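About Cernelari

Cernelari is a small music school in Pasero that teaches clarinet, low brass, hand drums and a fair bit of singing to anyone who turns up wanting to learn. We started as an evening class in the back of Vesna Ristić's instrument repair shop, with 7 students and one working music stand between them, and a lot of people in town still call us "the shop" even though we moved out of there years ago.

These days we have 345 students across the year, the youngest still in kindergarten and the oldest a retired bus driver who took up the euphonium at 71 (he would want you to know he is available for weddings). Some come for one term and decide it isn't for them, and that's fine with us. Others came as kids and now bring their own kids, and we can't tell you how nice it is to hear the same scales coming through the same door a second time.

Vesna still teaches clarinet and still fixes everything that gets dropped. Dušan Vlachou looks after brass and runs the Minja Band, our beginner group, where you can join after your first 90 minutes on an instrument and play exactly one note if that's the note you have. Araceli Carrillo teaches voice and leads the open choir. Noémie Morin answers the phone, writes the schedule, tunes the piano when it gets grumpy, and is the right person to ask about nearly everything.

We play out a lot! Every November the full band, 44 players this past time, leads the remembrance walk from the Garnent bridge up to the square, and we're very proud to be asked back each year. It's a slow march and a cold one, and we start practicing it in late summer so that the newer players can get used to walking and breathing and reading all at once. We also play for the spring fair, for the school graduations, and now and then for somebody's grandmother's birthday if she lives close enough to walk to with a tuba.

You don't need to own an instrument to start. We lend them out by the term, and there's a fee waiver you can ask Noémie for without filling in a long form. Come by for a rehearsal, sit at the back, stay for tea.
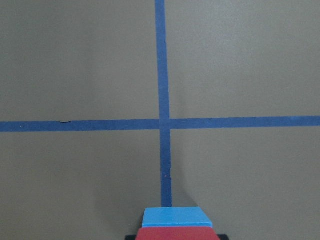
Cernelari Drum and Percussion Section

Led by Kastriot Vidmar. Beginners meet before the main band rehearsal and are welcome to stay on and listen. Sticks and practice pads are provided, and please wear comfortable shoes.

Page updated 2026-08-03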